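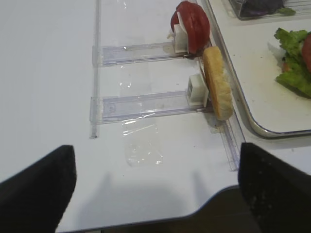 Evulstead's women's football side opened its training ground to members on 9th July, and I went along for the morning session and the tour that followed. The club has been at the site since March, after nine seasons of sharing a council oval with a rugby league side.

Entry was through the side gate on the car park end. We were given a lanyard and told to keep behind the rope while the squad was on the grass. Around 60 members turned up, most of them season ticket holders, with a few juniors in club colours.

Training ran for 45 minutes. Head coach Liette Tremblay had the group working on pressing from goal kicks, with the back four and both holding midfielders on one side and everyone else on the other. She stopped play often. Jin-sol Na, who missed the second half of last season with a knee injury, took part in the passing drills but sat out the contact work and did straight-line running with the physio on the far touchline. Tremblay said afterwards that she expects Na to be available for the second round of the cup and wouldn't be drawn on the league opener.

Xinyi Ding looked the sharpest of the forwards. She played through the middle, where she finished last season, and scored twice in the short game at the end. Aiguo Cai, the assistant coach, told us the plan is to use two up front at home and go back to a single striker away. That will please the members who spent most of last winter asking for it.
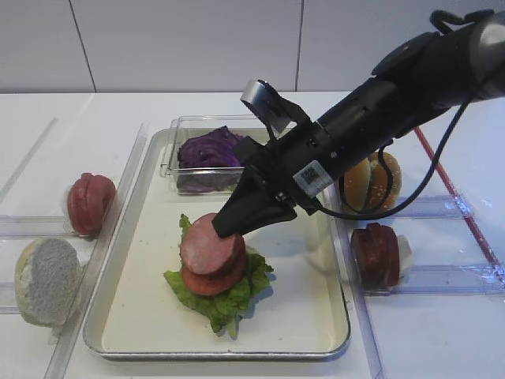
The tour was split into groups and ours was led by Jinfeng Gu, the operations manager. We started in the gym, which is smaller than I'd pictured from the plans, and went on to the treatment rooms and the analysis room. The video analyst showed us clips from the pre-season friendly against Isari, a 2-2 draw, and explained how each player gets her own file by the next morning. The clips of Evulstead defending corners were not flattering and he didn't pretend otherwise.

The change rooms are finished apart from the lockers in the away room, which are due before the first youth fixture. Gu said the drainage on the second pitch also needs more work. It was closed for most of April and the under-18s had to train on the synthetic surface at the high school.

There's a small stand with 600 seats along the western side. It will be used for youth and reserve matches, while the first team keeps playing at the main stadium. Parking will be a problem on reserve match days. The gravel area by the gate was full before training began and people were leaving cars along the verge on the main road.

Questions were taken in the clubroom at the end. Most were about ticket prices, which haven't gone up, and the new away kit, which hasn't arrived. One member asked if the captaincy had been settled. Tremblay said it had, and that the players would be told first.

The next open session is planned for the school holidays. Members need to register by email, and juniors must have an adult with them.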